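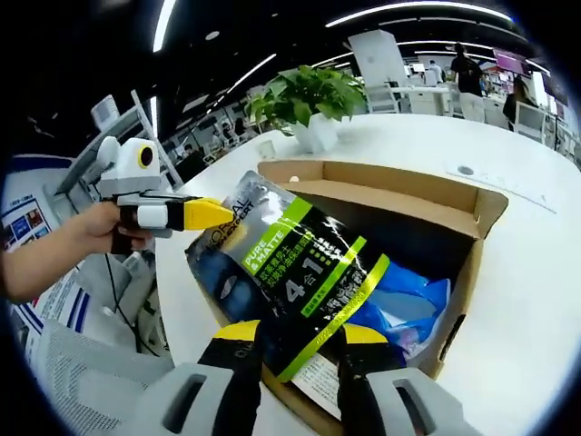

Gripper pads on a glossy black pouch, open carton underneath.

Trovov Packing Chores, data card

Trovov is a set of 567 short recordings of people putting shop goods into cardboard boxes and taking them out again, using hand-held grippers. Stomier maintains it. We started it in January to settle an office argument over whether a machine could take over the packing table by summer. Summer came. The packing table is still staffed by people, who are very gracious when the subject comes up.

What the recordings cover
- single items in or out of an open carton
- soft packs, shiny packs, and things that slump
- two-gripper work, where each hand politely waits for the other 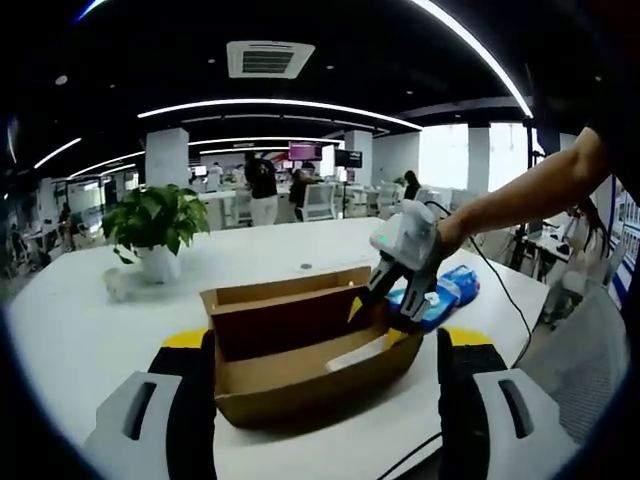

Carton with an upright maroon divider; one gripper open over the right end.

Splits
Train: 514
Held out: 53

Where machines stand
Our baseline policy, Lereveo, got 200 tries at the held-out chores on a Frandsen arm. It is good with stiff boxes. Give it a crinkly bag and it will pinch a corner, lift with great confidence, and deliver the corner. Dividers are worse. It treats them as merchandise.

A person with the same two fingers does far better, so we no longer blame the fingers.

Known problems
- Fisheye view throughout. Straight edges bend; crop before you measure anything.
- Office backgrounds. Models have learned to love potted plants.
- No dishes, no laundry. Please stop writing to ask.

Requests
Up to 1,000 downloads a month on the current server. After that it sulks.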